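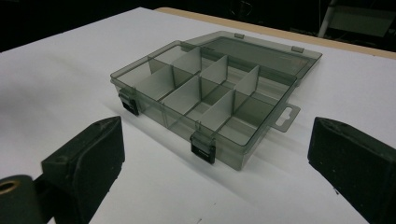
A tinted compartment box with the lid folded back.

How to plan a self-guided hill town walk between Grandton and Wirwood

The walk from Grandton to Wirwood follows the old ridge road through farm country and takes most people two days. You don't need a guide or a tour company. You do need to book the middle night, sort out your bags and know which of the two paths to take after the chapel. These steps cover it in the order I'd do them.

Step 1: Pick your month

September is the best month if you can get it. The grapes are coming in, the mornings are cool and the inns are still open. July and August are hot on the ridge and there's very little shade between the chapel and the water tower. The inn at the halfway village closes for winter and doesn't always answer its phone in spring, so if you're going early in the season, write first.

Step 2: Book the middle night before anything else

There is one place to sleep at the halfway point, and it has 11 rooms. Once those are gone your only choice is a taxi down to the valley and back up the next morning, which costs more than the room would have. Book the inn, then build your flights and trains around it.

Ask for a room at the back. The front ones look over the square and the bins are collected before 6 a.m.

Dinner isn't included unless you ask for it when you book. Ask for it. The shop closes at noon and the bar only does toasted sandwiches.

Step 3: Get to Grandton the day before

The train stops in the lower town. The upper town, where the walk starts, is a steep 25-minute climb on foot or a short ride on the local bus. Buy your bus ticket at the newsagent in the station, as drivers don't sell them. Get two, one for each of you if you're a couple, or a spare if you're on your own. The newsagent shuts for lunch.

If you arrive in the afternoon, walk the walls while it's still light. The full circuit is free. The bell tower charges for entry and has 545 steps, with a low doorway near the top. I'd leave it for another trip and save your knees.

Step 4: Decide what to do with your luggage

You can carry everything or have it moved. Lalit Shakya runs a van between the two towns and will pick up from any hotel in upper Grandton by 8 a.m. Bags reach the inn by mid-afternoon. He takes cash only and likes to be told the night before, by text message.

If you're carrying your own, keep the pack light. Bring these:

Two litres of water per person
A hat and a rain jacket
A paper map, as phone coverage drops out in the valleys
Blister plasters and a small amount of tape
A plug adapter
Cash in small notes

Step 5: Walk day one

Leave by the north gate and follow the red and white paint marks. The first stretch is on a sealed road, with a grass verge wide enough to stay clear of cars. After the cemetery the road turns to gravel and starts to climb. The high point of the walk is marked with a stone that reads 1,064 metres. It comes earlier than you'd expect, and most of the remaining distance is downhill or level.

At the chapel the path divides. The left branch is signed to Wirwood and is the one on most older maps, but part of it has slipped and the detour adds an hour. Take the right branch, marked Bühler after the farm it passes. Close the farm gates behind you. There are dogs — they bark a lot and stay inside the fence.

The two paths meet again at the water tower. From there it's an easy track down to the village.

Step 6: Walk day two

The second day is shorter. Anastasia Zervas at the inn will make a packed lunch if you order it at dinner, and she keeps a list of which vineyards along the way are open to walkers. Tastings are usually by appointment, so have her ring ahead for you.

After the last vineyard you cross the river on a footbridge. In wet weather the track on the far side gets muddy and slow. The road bridge upstream is dull but dry underfoot.

Wirwood has a population of 3,000 and more churches than you'll want to visit in one afternoon. The one worth the detour is behind the market hall. The frescoes are lit by a coin box, so keep some change.

Step 7: Get back

The last direct bus to Grandton leaves the market hall at 5:40 p.m. If you miss it, there's a later one that goes by way of Wutel, with a change and a long wait in between. Check the timetable at the stop when you arrive, not the one online. School holidays change the hours.

Grading: moderate
Suits: anyone used to a full day's walking
Dogs: allowed on the path, not at the inn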